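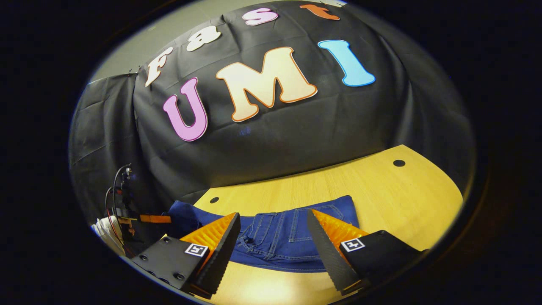
Denim on the practice table, Fast UMI letters on the cloth behind.

Troltadon Hand-Held Teaching Gripper

Print this page | E-mail this page

If you have ever tried to teach a robot arm to handle a pair of jeans by typing in waypoints, you already know why we love this tool. The Troltadon lets you do the job yourself, with your own arm, at your own speed, and keeps a record of how the fingers moved. Pick up a hem, carry it over, let go, do it again! The recording goes to the training computer, and the arm learns from what you did.

Jeans are our favorite first task (ask anyone at Holst). They're heavy enough that you feel it when your grip is off, the seams give the fingers something to find, and there's always a pair in the building. Lay them on a plain table with good light and start with one move, such as bringing one leg across the other. Keep that going until your wrist stops thinking about it, then change how the jeans are lying and carry on.

What you get with it

Two black fingers with orange ribbed pads. The ribs are soft and they give a little, so a single layer of denim can be lifted by the edge without digging into the table.

A square black-and-white marker on each finger. The software reads these to work out how far apart the fingers are. Please keep them clean! A thumbprint of machine oil will spoil a morning's recordings, and Siebe Mertens in our workshop has the ruined files to prove it.

A very wide camera view. It bends straight lines quite a lot, and new users always remark on it, but you get the fingers, the cloth and a good part of the surroundings all at once.

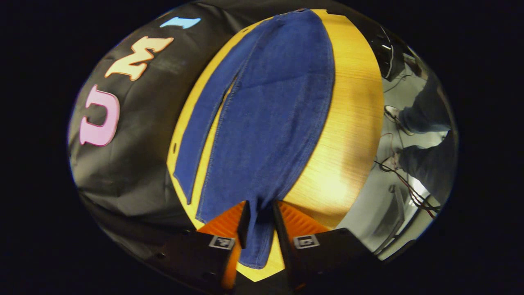

Take hold close to the hem and close the fingers fully before you pull. Hsiu-ying Yeh, who wrote our starter guide, likes to pause for a breath after closing and again before opening, and her demonstrations are a joy to train on. Zaid Najjar goes at twice the pace and gets good results too, so find your own rhythm and stick with it through a session.

Specifications

Weight with camera: 328 grams
Cable: 220 cm
Pad life: 3,000 grips in our denim tests
Storage: card included, holds a full day of work

The pads pull off and push on, no tools needed. Spare pairs are sold by Fistetti, who also stock the longer cable.

From a customer

"We recorded 1,705 folds in July with two people taking turns, and my arm was fine! The arm we trained still makes a mess of the waistband, but legs it does beautifully." Hashini Amarasinghe, Tevthorpe

Questions about fitting it to your own arm can go to Lotte Baert at the Holst office, mornings until 11:30.

Related items
Ribbed finger pads, orange, pair
Marker label sheet
Starter guide: folding cloth by hand
Wrist strap for long sessions

This site uses cookies to remember your basket. Accept | Settings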